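We use cookies to make this site work better for you. By continuing to browse you agree to our cookie policy. Accept | Manage settings

Review: the Lockyer field clinic tent, after a full season

I have put up a lot of tents in my life, most of them badly, so I came to the Lockyer with fairly low hopes. Our little medical charity bought one last October to replace the old Stinen, which had served us for years and leaked for most of them. By then I'd been through 13 weeks of mobile clinics in it, and I have grown very fond of the thing!

Setup first. The poles are color coded and the instructions are drawings, so our local teams could follow them whatever language they read. Rangi Rakena and I had it standing before the morning line formed — and that was with a wind coming up the valley and one of us (me) holding the wrong end. The floor clips in separately and hoses clean, a blessing when you see 200 patients over a weekend and it has rained on every one of them.

Inside there is room for two exam areas and a small pharmacy corner. The divider curtains are thick enough for real privacy, and mothers who used to whisper in the Stinen would talk to our nurse quite freely.

Now the grumbles. The bag is too small, as they always are. The window mesh tore on our second outing, and the spare panel took 12 days to reach us at Flultthorpe. At $687 it isn't cheap for a small group either, though the Gritel we looked at cost more and had no floor at all.

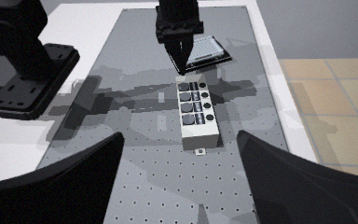
White rack on a gray work plate, computer rendering.

Would I buy it again? Yes, gladly, and I'd order a spare mesh panel with it. We are taking ours back up the valley next month, with a bigger bag that my sister sewed.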